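Chapter 9
Surface Condition of Residential Streets

Learning objectives

After working through this chapter, the reader should be able to divide a street into survey sections, tell the main classes of asphalt distress apart, record the condition of curbs and sidewalks on the standard form, and judge when a visual rating needs to be backed up by measurement.

9.1 Scope

Chapter 8 dealt with the structural design of flexible pavements. Design assumes a known subgrade, a known traffic load and a pavement built to the drawings. The engineer responsible for an existing street rarely has any of these. Records may be missing, utility trenches may have been cut and refilled several times, and the thickness of the asphalt may change within a single block. What is available at low cost is the surface. A visual condition survey is a method for reading that surface in a consistent way, so that two raters working on different days arrive at similar scores.

The methods in this chapter apply to two-lane and undivided local streets with an asphalt surface. Concrete pavements are covered in Chapter 11. In the Zondo district survey, 3,275 meters of local street were rated under the direction of Rizwan Gondal. The rating form was developed by Waqas Ghauri and is reproduced in Appendix C.

9.2 The street as a cross section

A local street is surveyed across its full width, from one property line to the other. The components are the boundary wall or fence, the sidewalk, the curb, the gutter, and the roadway. Each is rated separately. A sound roadway beside a failed gutter will not stay sound for long, and a single combined score hides this.

Boundary walls are outside the pavement structure but are noted on the form for two reasons. A continuous wall limits where surface water can leave the street, and a gate or door set in the wall may call for a dropped curb or a ramp. On a street with a raised sidewalk along one side and a wall along the other, the rater should establish early which side carries the runoff.
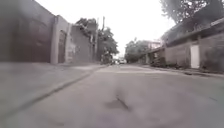

9.3 Classes of surface distress

Distress is any visible departure from the as-built surface. Four classes are used in this book.

Cracking includes longitudinal, transverse, block and fatigue cracking. Fatigue cracking forms a network of small, many-sided pieces and is the only type in this group that points directly to structural failure.

Deformation includes rutting, shoving and settlement. It is measured with a straightedge laid across the wheel path.

Disintegration includes raveling and potholes. A pothole is recorded by its greatest depth and its mean diameter. Stains and damp areas can resemble shallow potholes at a distance, and an irregular dark area should not be entered as a defect until the rater has walked up to it and checked for a change in level.

Patching is recorded as distress even where the patch is in good condition. A patch is evidence of an earlier defect or a utility cut, and its joints admit water. Bands of patching that run across the roadway are entered by area.

9.4 Section length and sampling

A street is divided into sections of uniform construction and traffic. Within each section, sample units 20 meters long are marked out, and at least one unit in every 10 is rated in full. Where a section contains fewer than 10 units, one unit is still rated. Units are chosen at fixed intervals. Choosing the worst-looking unit biases the score downward and makes comparison between years impossible.

9.5 Roadside features

Poles, posts, low blocks and trees are marked on the sketch plan with their offset from the face of the curb. An object standing on the sidewalk reduces the clear walking width, and the reduced width is the figure to be entered. Paper notices attached to poles are ignored. 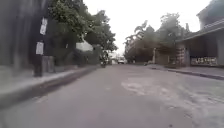 Trees receive a separate line on the form. Roots may lift sidewalk slabs and push the curb out of line. Canopy that hangs over the roadway keeps the surface shaded after rain, and leaf fall collects in the gutter, where it blocks inlets. In the Zondo survey, gutters under trees were inspected a second time in October.

Traffic is not stopped for a visual survey on a local street. The rater walks facing oncoming vehicles, stays on the sidewalk where there is one, and steps into the roadway only to take a measurement. Motorcycles often travel close to the curb and need particular attention.

The next section sets out the severity levels for each class of distress and the deduct values assigned to them.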